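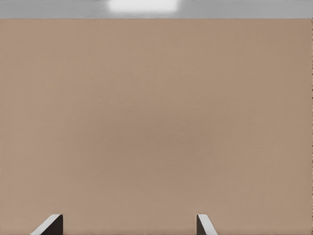 3.2 Fit, break-in and player comfort

Comfort was treated as a separate outcome from speed and grip. Earlier work on soccer shoes has often taken a single rating at the end of a session, when the player is tired and may judge the whole session and the shoe together. In the present study, ratings were collected before warm-up, at the midpoint of play and again after the shoes had been removed.

The sample was made up of 70 adult club players recruited through the Murkasham district league. Players who had changed shoe size within the past year, or who used a custom insole, were not enrolled. Each player was given two pairs of shoes of the same length. The Brerilard pair had a knitted upper with no separate tongue, and the Ultosier pair had a stitched synthetic upper with a padded tongue and a standard lace row. Both used the same molded stud layout for firm natural grass. The order in which the pairs were worn was set by random draw. 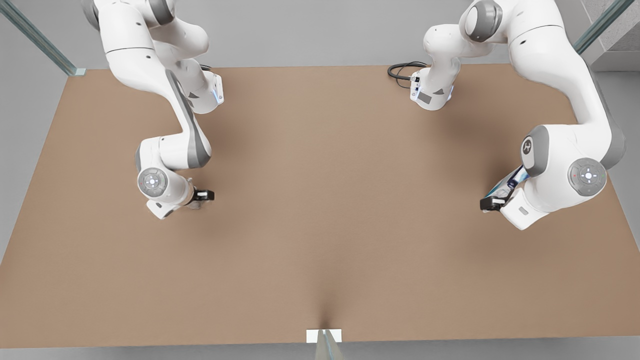

Figure 2. Two white and gray robot arms over a tan tabletop (computer rendering).

Foot length and width were measured by Jytte Ravn and Itsuki Honda with the player standing and weight shared evenly between both feet. A gap of more than 5 millimeters between the longest toe and the end of the shoe was recorded as a loose fit. Players with a loose fit remained in the study, but their ratings were analyzed as a separate group. Socks were supplied, and players were asked not to wear a second pair.

Break-in was defined as the first 2,000 steps taken in a given pair, counted by a sensor fastened to the laces or, on the knitted model, to the collar. Pressure at the heel, the little toe and the top of the foot was rated on a printed scale. Blisters and areas of red skin were noted by Mechthild Hauser, who was not told which pair the player had worn.

Missing ratings were not filled in. Where a player left a session early, the midpoint rating was kept and the final rating was left blank. Lace tension was not controlled, as players tie their shoes in very different ways and a fixed tension would have been unlike normal use. The effect of retying during play is considered in Section 3.4, together with the results for wet ground.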